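4.2 Objects left on shared surfaces

In the second part of the study we looked at what stays on tables and counters at the end of the day. The households in Zillmont and Phelan were asked not to tidy before our visits. We visited each home for 30 minutes and wrote down every object which did not belong to the room by the classification of Savchuk (see Section 2). Dining tables collected the most of such objects. Tools were often found next to things of daily use, and the participants usually did not notice them until we asked. Figure 5 gives one case of this mixing, a screwdriver with an orange handle and a white remote control on the same marbled tabletop.

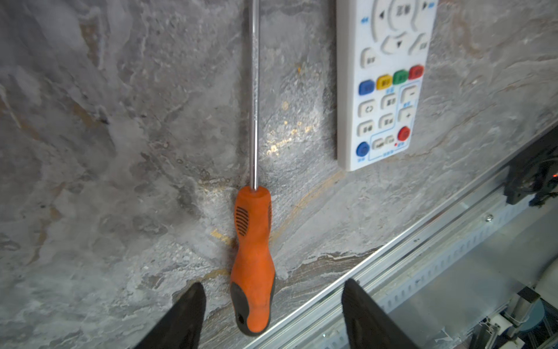
Why do tools stay on the table longer than other objects? The participants told us that the place of a tool is usually far away, in a garage or a cellar, and they wait until there is a second reason to go there.

Figure 5. A hand tool and a remote control on a stone-pattern surface.

This explanation agrees with the diaries. Cups and plates were returned the same evening in most homes, while tools remained for several days. In the Phelan homes, where a small drawer for tools was already in the kitchen, the delay was shorter. We do not want to say that the drawer alone makes the difference, as these homes were also smaller and had fewer residents. Remote controls were a special case: many participants considered the table to be their correct place, and so we coded them as "resident" objects when the owner said this clearly.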